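Dish-rack trial puts kitchen robots on a timer, and the plates are the easy part

A test program run by the automation firm Goritau has published its first set of results on one of the least glamorous jobs in the house: moving dishes into and out of a drying rack. The short version is that a single arm with a two-finger gripper can do the job on most attempts, takes far longer than a person, and still needs somebody within reach of the stop button.

The company logged 704 attempts at a mock kitchen counter over the spring, ending in April. An attempt counted as a success if the item ended in the correct place, upright where that applied, with no contact hard enough to trip the force limit. By that measure the arm completed 83 percent. The remainder were split between dropped items, items left leaning outside their slot, and attempts the software gave up on before closing the fingers.

The trial used ordinary household goods bought at retail. Goritau had previously tested on matching sets of molded blanks with printed markers on them, and the results from that work were considerably better. Lihua Lu, who led the trial, said the earlier numbers were of limited use to anyone planning a product. "Customers own plates in three sizes and a bowl that came from somewhere else," Lu said. "The software has to cope with that or it stays in the lab."

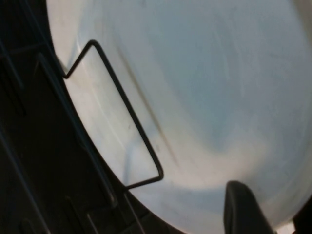 Items were sorted into two groups for scoring. The first covered flat goods, meaning dinner plates and side plates. The second covered everything with depth, including bowls, basins and cups. The arm did noticeably better with the first group. A plate has a predictable rim, it can be gripped at almost any point along that rim, and small errors in angle are usually corrected by the rack as the plate slides down between the dividers.

Deep items gave the planner more trouble. The grip point has to be chosen with the inside wall in mind, and thin plastic flexes under load. When a wall flexes, the force reading at the fingers drops, and the controller has to decide between a loose grip and an item that has moved. In the first weeks it chose wrongly often enough that the team raised the grip threshold for plastic and accepted slower closing speeds in return.

Speed is the figure most likely to disappoint. The median time for one item, from the start of the approach to the release, was 40 seconds. Lu said that most of it went to looking. The arm stops short of the rack, takes a fresh view, plans, moves a little and looks again. Views taken while the arm is still moving tend to smear, and thin dark wire is one of the first things to be lost when that happens. The current software discards those views and waits for the arm to settle.

Wire racks are a known difficulty for depth sensing as well. A rod a few millimeters thick may return only a scattering of points, or none, and the planner can treat the gap between two rods and the rods themselves as the same empty space. Goritau's approach is to fit a stored model of the rack to whatever parts of it can be detected, then to plan against the model. This works until the rack is bumped. A shift of a centimeter is enough to put a plate on top of a divider instead of beside it, and the software now refits the model after every release.

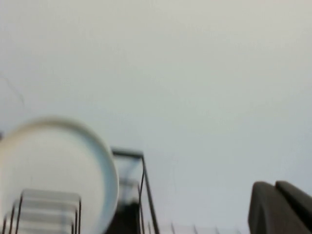 Counter surfaces and calibration

The trial counter was chosen to be unhelpful. Square tile with dark grout gives the vision system a strong repeating pattern, and a repeating pattern makes it easy to be wrong by exactly one tile. Early runs showed several cases in which the arm's estimate of its own position jumped sideways by a full square and stayed there. Adding the wall line and the outer rail of the rack as reference features removed most of these errors.

White dishes against a pale wall were the other recurring problem. Edge detection on the rim depended heavily on the lighting, and the team kept the lights at a fixed level for the scored attempts. Lu acknowledged that a real kitchen would not offer this. A second round, with window light and a standard ceiling fixture, is planned.

Colored plates were detected more reliably than white ones, although the effect was smaller than expected. Once a plate was standing in the rack, the main question was how much of its rim was hidden by the plate in front. The software will not attempt a grip if it cannot find a clear section of rim wide enough for both fingers, and a fair share of the abandoned attempts came from pairs of plates placed close together.
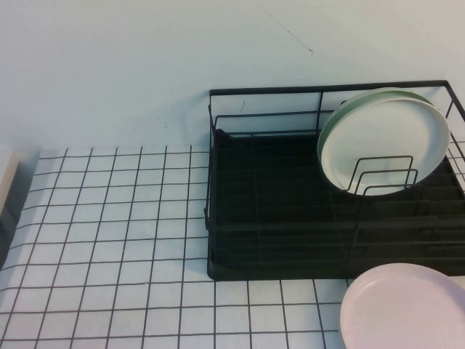
Two plates upright in the wire rack, with a pink plate lying flat on the tile in front of the drip tray.

How it compares

Two other groups have reported on similar work this year. Stukis, which builds arms for commercial kitchens, favors a suction tool for plates and avoids wire racks entirely by using a molded tray with fixed slots. Its cycle times are shorter, and the company makes no claim for homes. Jallex has taken the opposite route with a two-armed machine that holds the rack steady with one hand. It has shown the system to trade visitors but has not released success rates.

Goritau says it stayed with one arm and two fingers for reasons of cost and counter space. The base used in the trial is meant to be fixed in place, and reach is limited to the counter section in front of it. Items outside that reach are ignored by the planner. The firm does not plan to put the arm on wheels before the failure rate on deep items comes down.

Supervision remains the open question for any of these machines. Over the full trial an operator stepped in 20 times, mostly to reseat the rack or to stop the arm before it pressed a plate against the wall. Those attempts were scored as failures. None led to an injury, and the force limit was not changed after the first week. Lu would like the next version to call for help by itself when the rack model no longer fits, in place of relying on a person to notice.

The counter layout was also altered between blocks of attempts, so that the planner could not lean on a single arrangement. The position of the rack and the objects near it was recorded at the start of each block, and results are reported by block in the full write-up.

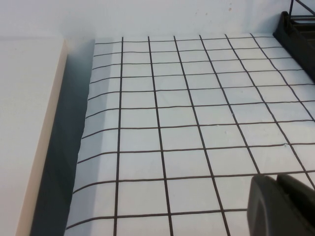

The gridded sheet meets the back wall, seen from the wrist camera with a gripper finger at lower right.

The same write-up includes a short section on chores that were tried and dropped. Wiping the counter was one. The arm could follow the surface well enough, but it had no dependable way of telling a clean area from a dirty one, and it spent as much time on the first as on the second. Stacking cups was another, set aside after the inner cup repeatedly jammed. Both are listed as candidates for later work.

Grabowska, a kitchen fittings maker, has supplied drawings of its rack range for the next round, and the team expects to test on several of its models. Goritau has not given a date for a product. Data from the spring attempts will be made available to university groups on request, with the operator logs included.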